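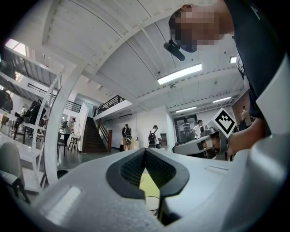 **Cabral hand grippers, bought as a pair. 4.5 out of 5**

I've had the Cabral pair in my hands most working days since August, and I like them more now than I did in the first week! We use them at Clirnwood to record the jobs our robot arms will take over, mainly sorting, folding and bagging returns. You do the job yourself, holding the grippers, and the arms learn from the recordings.

The black rubber finger pads are the best thing on the tool. They come together in a V with a dark textured mesh on the inner faces, and that mesh holds a poly mailer far better than the smooth pads on our old Vorlow set (I dropped so many mailers with those). The housing is smooth and rounded, easy to wipe down, and my palm doesn't ache at the end of a session. The marker card sits on top of the gripper, and I still knock mine on shelf edges. I'd love a smaller one.

Weight is fine for me up to 68 minutes or so, then my wrist wants a break. Beryl Staniforth has smaller hands and stops sooner. She asked for a shorter grip, and Dramine, who sold us the set, sent one without any fuss.

Now the part people keep asking me about: what it does to the job. I was a packer for years and I expected to hate this. But my day is more varied, I move around more, and for once the way I fold a jacket counts as a skill worth writing down. Our best day so far was 589 clean recordings, and a normal one is 305. The arms have taken over the bagging line, and the 18 of us who worked it moved to recording, checking and repairs. Pay went up a little. I do miss the chatter on the line, and we still haven't had a straight answer on what happens once everything is recorded. Ask your own managers that before the boxes arrive.

Half a point off for the card. I'd buy the pair again tomorrow, and I've already asked for a second set for the late shift.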